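Lutholm Storage Canister, Straight Wall

Lidded canister for dry goods such as rice, lentils and ground coffee. Capacity 1,000 ml. Hand wash only; do not use in a microwave or oven. The lid seal is removable and is sold separately in packs of 2.

Item weight and outer dimensions are listed on the carton label. Minimum trade order: 50 pieces, one color per carton. Ships from the Priltport warehouse. Orders placed on Saturday are processed the next working day.
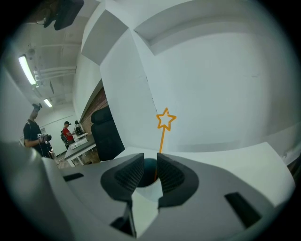 Cylindrical container, dark teal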